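Rozália Vörös learned to make buns from a neighbour in Jirnstead, and for the first year, she says, most of them were flat. She now runs a small bun stall there, open on Friday evenings, and teaches a class of eight in the room behind it.

She grew up in a Magyar household where dough meant dumplings or something baked in a tin. "We never steamed anything," she says. "My mother thought steam was for ironing." The first batch she was pleased with came in February, a little over two years after she started.

Her business partner, Kenneth Jardine, looks after the buying and the books. He recorded 3,176 buns sold in their first season. He puts that down to keeping the menu short: pork and cabbage, mushroom, and a plain sweet one with bean paste.

Vörös weighs everything. A class batch uses 545 grams of plain flour, with warm water, dried yeast, a spoonful of sugar and a little oil. She kneads it by hand until it stops sticking to the table, then leaves it under a cloth.

"People want a time for the rising and I won't give them one," she says. "In a cold kitchen it could be twice as long. Look at the dough."

The pleating is the part her students worry about. She tells them to roll the edges of each round thinner than the middle, put in less filling than they would like, and turn the bun with one hand while the other gathers the dough. A final twist closes the top. Bought buns are often neater than hers, she says, and she has stopped minding.

For steaming she likes an electric pot with a metal basket. Bamboo is good too, but it takes longer to dry and she has thrown out several that went mouldy. Four buns to a basket is her usual load, with space between them.

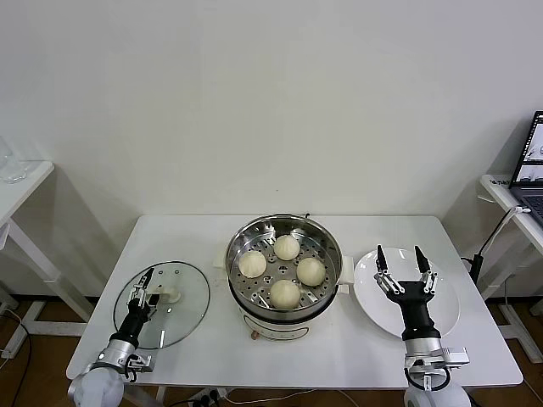
Lifting the lid

When the time is up she switches off and waits a few minutes before opening the pot. The lid comes up tilted away from her and goes straight down on the table, clear of the buns. "If you hold it over them while you look, it drips," she says. "Then you get yellow patches."

She has a plate ready beside the pot before she starts. Jardine eats his with vinegar, and she has given up arguing with him about it.

The next class is already full.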